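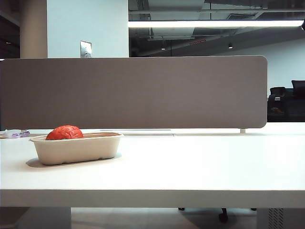 Who decides what the arm does next at Getico now? The people on the sorting desk do, by setting an item out in its tray and pressing a button, and the arm fits in around them.

It has been that way in the Porkcombe office since the start of June, when Getico switched on the system it calls Horik. The company puts together teaching kits for schools and sends them out in moulded-pulp trays. Until this month each tray was filled, checked and closed by hand by the same person, who also answered the phone and knew which school always forgot to send its order number.

Horik takes over the middle bit. A person puts the first item in the tray, the arm adds the rest, and a person looks it over at the end. The supplier, Villca, describes this as "collaborative fulfilment". The desk describes it as doing the start and the finish.

There were 2,671 kits on the summer order book when the changeover began, and the human body kit, the one with the squashy brain, makes up a good part of it. The brain was the first thing the arm was taught to pick up and the last thing it learned to put down properly. For most of a week it was letting go too high. Villca sent an engineer over, who changed a setting, drank a great deal of tea and changed it back.

Modupe Iyamu has run the desk for 6 years and was given the job title of "cell lead" on the same day the arm arrived. There is a small pay rise attached. There is also a tablet, which sends her a message whenever the arm would like some attention.

"I used to have colleagues who interrupted me," she said. "Now I have colleagues and a tablet."

She is fair about it, though. Her wrists are better. The late shift before the end of term, which used to be made up of whoever hadn't thought of an excuse, has been dropped. What she misses is the talking. Packing was dull enough to chat through, and checking isn't - you have to look at the thing. The radio has been turned down as a result, and there has been a complaint about that as well.

No jobs have gone so far. Two people have moved to the orders team upstairs, one of them happily. Getico has promised the remaining 3 packers that their hours will stay as they are until the end of the school year, and the staff have asked, reasonably enough, which school year. A written answer is expected.

The trays have caused more argument than anything else. Villca wanted them swapped for rigid plastic ones, all exactly the same shape, as the pulp ones vary a little and Horik likes to know where it stands. Getico's customers like the pulp. The company kept it, so the packers now turn each tray the right way round and give it a nudge into line before the arm is allowed near it. This was not in the brochure.

A second arm is pencilled in for the autumn, on the chemistry kits. Iyamu has asked for it to come with its own tablet, and for the tablet to be given to somebody else.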